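Thread on the gripper fault we lost most of December to. Posting it in case anyone else is running the Jutosen hand-helds and seeing the same thing.

Short version: the jaw width reading was drifting while we recorded. The arm learned from the bad numbers and closed too hard. One cracked fingertip, one bent hook, no one hurt.

Setup first. We record with hand-held grippers, train overnight, then run the result on a Wakum arm in the cell the next morning. The job was hanging and unhanging looped straps on a hook. Soft strap, thin loop, not much room for error.

We had 184 recordings when we started training. All of them had passed the Felley checker, which looks for dropped frames and lost tracking. It doesn't look at jaw width at all. I knew that and didn't think about it.

First run on the arm was fine. Second run, it reached the hook, missed the loop and kept closing on the metal. The force limit should have stopped it. It did, but late, and by then the left fingertip had a crack right across the pad.

I hit the e-stop after the arm had already stopped itself. Worth saying plainly, as I was standing inside the tape line at the time and shouldn't have been. That went in the incident log along with the rest.

We blamed the force limit for two days. It had been set for the old metal fingers and never lowered when the softer ones went on. That was a real mistake and it's fixed now, but it didn't explain why the arm wanted to close that far.

So I plotted jaw width for every recording, start to finish. Each one begins with the jaws fully open, so the first number should always match. In 18 of them it didn't. They started narrow and got narrower as the session went on.

All 18 came from the same gripper. We have 3 of them and they look identical apart from a bit of tape on the handle, and the tape had come off two of them. It took a while to sort out which was which from the serial numbers.

Took the cover off at the Szalai bench. The little magnet that the width sensor reads is glued to the end of a shaft, and the glue had let go on one side. It could turn a few degrees on its own. Every hard squeeze nudged it a bit further.

Restarting the unit resets the zero with the jaws open, so it looked perfect every time we checked it at the start of the day. By lunch it was off by 10 mm. Nobody squeezes hard in a quick check.

What we changed:
- zero check at the start AND end of every session, both saved with the recordings
- serial number engraved on each body, no more tape
- force limit now tied to which fingers are fitted
- arm stops if it's told to close past the strap thickness with nothing felt

Re-glued the magnet with a proper retaining compound, left it overnight, then squeezed the jaws hard until my hand was sore. Zero hadn't moved. I've written to Jutosen with the plots and am waiting to hear whether it's a bad batch or just ours.

We're redoing the bad recordings at the brick wall end, with the purple strap on the small black hook.
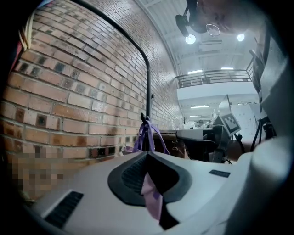 One reply already, asking why we didn't just subtract the drift and keep the old recordings. Fair question, and they said they'd done exactly that with a sticky sensor on another hand.

I tried it. If the magnet crept at a steady rate you could correct for it, but it moves in jumps, and the jumps come during the squeeze, right when the width matters most. You end up guessing at the part you wanted to measure.

Same person suggested a paint mark across the magnet and the shaft, so you can see a slip as soon as the cover is off. Doing that on all the units this afternoon. Wish we'd had it from the start.

Retraining starts once the redone set has been through the new check. The first runs will be at quarter speed with the hook on a breakaway mount, everyone behind the tape, me included. Will add to this thread when Jutosen gets back to us.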